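Usness Home Library Project
Progress report to the Cirnby Fund, second half of the year

Dear Fiona Cairns,

What a half year it has been! When we last wrote, the lending shelf in Usness was still a plan and a pile of boxes. It now has 784 members and made 2,266 loans between January and May, and the waiting list for the large print books is long enough that we've had to start a second one for the audio titles.

Lending

The doorstep rounds are still the heart of it. Nest Sayce runs the Usness round and Albertina Vieira has taken over Broltetthorpe, where the hills are steep and the bus is a bit of a rumor. Both rounds now go out every two weeks, up from once a month. Readers there were finishing their books in the first week and swapping them over the fence, and we wanted to keep up with them. Crime is still far ahead of everything else - we could fill a van with it - but there has been a lovely run on gardening books and old cookbooks this spring.

We bought 100 new large print titles with your grant. Leonilde Bastos chose them after phoning round the members, and she says the calls took three times as long as planned because people wanted to talk about endings.

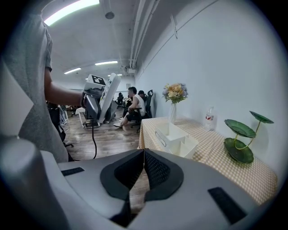
In a gray T-shirt, one arm out to the right.

Reading aloud

The reading circle began with four people and a kettle. It has now split into 2 groups, one in the late morning and one at 4 p.m. for those who work. The afternoon group is halfway through a long family saga and refuses to be hurried. The morning group likes short stories, and has asked for some in Portuguese as well as English. Saranya Palaniappan found us a good supply through the Falcão bookshop, which gives us a fair discount. 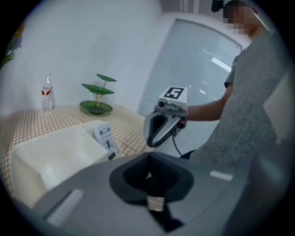
Gray T-shirt again, turned to the left.

What has been harder

The catalog is behind. We moved it to a new system in February and the old loan records came across with the authors' first and last names swapped, so Saranya is fixing them by hand, a shelf at a time. She has reached M. Fuel for the Broltetthorpe round also cost more than we budgeted, and we've covered the gap from the book repair line, with your office's agreement.

Next six months

We'd like to add a third round along the coast road, and Nest has already driven it to work out the timings. The audio players need new batteries before winter. A full budget sheet follows separately, and you would be very welcome at either reading group when you're next in Usness.

Saranya Palaniappan
Project lead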